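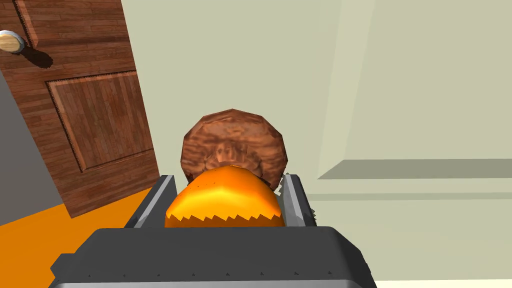 Fig. 7: Gripper view in the simulator, orange dome in front, brown disc behind.

Clearing a false grip in Skuder

I lost most of September to this one. The arm stops by the door, the log says "grip fault 22", and the objects are still up at the fingers. Ratree got it at Clondero too.

1. Pause the sim. Don't hit Reset yet – it wipes the contact log.
2. Save the log and look for two object IDs on one grip. The fault trips when the second one registers.
3. Open Collision and swap the mesh on the front object to Simple. Jagged rims gave me no end of grief.
4. Drop grip force to 19, then step forward 200 ticks.

Note: if the fault comes back, send me the log.

Caution: never mute fault 22 on the real arm. It's your pinch stop as well, eh.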